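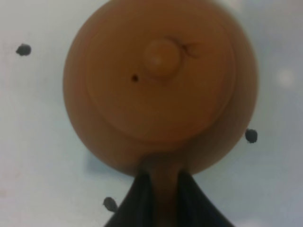 Clay teapot with its lid on, seen from above.

Sorthorpe Tea Notes, version 2
README, last changed 25 September 2020

What is in this folder

The folder holds 963 tasting notes on tea, written in English by members of the Sorthorpe tea circle. Each note is one short text about one brewing. The longest has 400 words, and many have only one or two sentences. I collected them from our paper notebooks and typed them by hand, so please expect some typing mistakes which are mine and not of the tasters.

Files

notes.csv has one line per note
teas.csv has one line per tea, 205 in total
words.txt is the list of taste words, with my short explanation of each

Columns in notes.csv

note_id: a number, never used twice
tea_id: the same as in teas.csv
grams, water_ml, seconds: as the taster wrote them, empty if not written
text: the note itself
score: from 1 to 5, only whole numbers 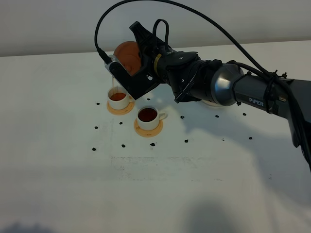 The seconds are counted from the moment the water touches the leaf until the pouring begins. In the Borkari notebook they were counted until the pot was empty, so these 47 notes have the value "end" in the column timing. Please do not mix them with the others when you compare brewing times.

Tea names

I kept the spelling of the seller. For this reason Vass and Fukano teas can look like two different teas when they are the same leaf from another year. The column harvest helps a little, but it is often empty.

Known problems

Green teas are too few. The scores of the first notebook are higher than the later ones, I think we were more polite then. Some tasters write "smoky" for every dark tea. I did not correct this.

Changes from version 1

Double notes removed in June. Column timing added. Water temperature is taken out, as most of us did not own a thermometer and only guessed.

Use

You may copy and change the files freely if you name the Sorthorpe tea circle as the source. If you find an error, send me the note_id and the correct text.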